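Moving a folding station from hand work to a robot cell: preparing the demonstrations

Before the Restgate cell can fold anything, people have to fold it first, with the gripper in hand. These steps cover the recording stage at Erkside and the changes to the shift plan that go with it. Cell installation is covered separately.

1. Choose one garment type per session. Mixed piles slow the operator down and make the labels unreliable.

2. Shake the garment once and drop it on the table. Do not smooth it. The cell will receive items as they come off the belt.

3. Take hold of a single fold of fabric between the finger tips. Close slowly until the cloth stops sliding, then lift. On small shirts with buttons, grip away from the placket — a button between the tips spoils the grasp.

4. Fold, release, open the fingers fully. Stop the recording only after they are open.

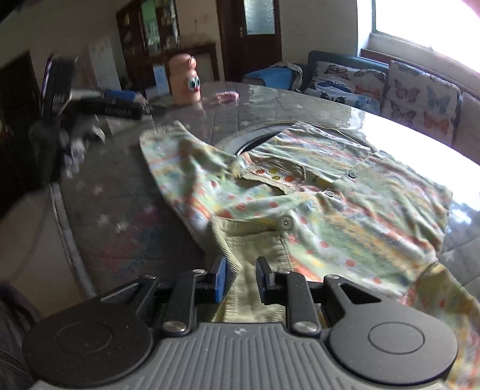 Kerttu Väisänen asked that the guide say what happens to the folders' rates, and objected to recording being counted as light duty. After 50 folds with the gripper her wrist was worse than after a full morning by hand, she wrote, and the piece count for that day should not go against anyone.

The shift plan was changed in April to reflect this. Recording is now its own task with its own line on the time sheet:

Session limit: 50 folds, then a change of task.
Daily limit: 100 folds per person.
Piece rate: suspended on recording days, average rate paid.

The first model needs 2,000 accepted folds, of which 400 are held back for testing. Rejected folds still count toward the daily limit.

Once the cell is running, two positions per shift move from folding to infeed and exception handling. Exceptions are items the cell drops or returns unfolded. Training for both is on Wednesday, in paid hours — sign up with Arvo Lindqvist.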